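4.2 Preparing a collared shirt for folding

These steps are for shirts of the Avero and Butt type. For knitted garments go to section 4.5.

1. Clear the work surface and wipe it with a dry cloth. Small threads stay on the fabric and are difficult to remove later.
2. Lay the shirt with the front side up. The collar must point to the back of the surface.
3. Spread the sleeves to the left and to the right.
4. Close the top button, then every second button down to the hem.

Note: If the collar is stiff, it can stand up a little. Press it down with the palm for 20 seconds.
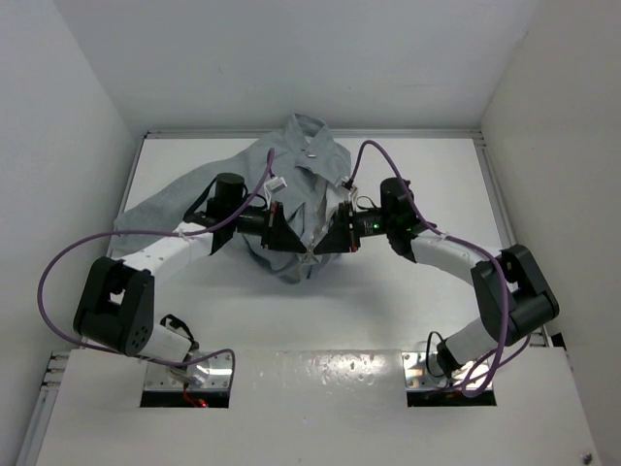
Fig. 30. Grey-blue shirt before smoothing, fabric gathered at the lower part.

5. Hold the hem with one hand and stroke the fabric from the collar to you. Repeat until the long vertical creases are gone.
6. Check that both front edges are lying straight, one over the other.

Caution: Do not pull on the buttons. Do not use a hot iron on the work surface.

Now continue with section 4.3, Folding the sleeves.

Text: Maximiliano Paredes, Grellusbridge. Revised 21/12/2018.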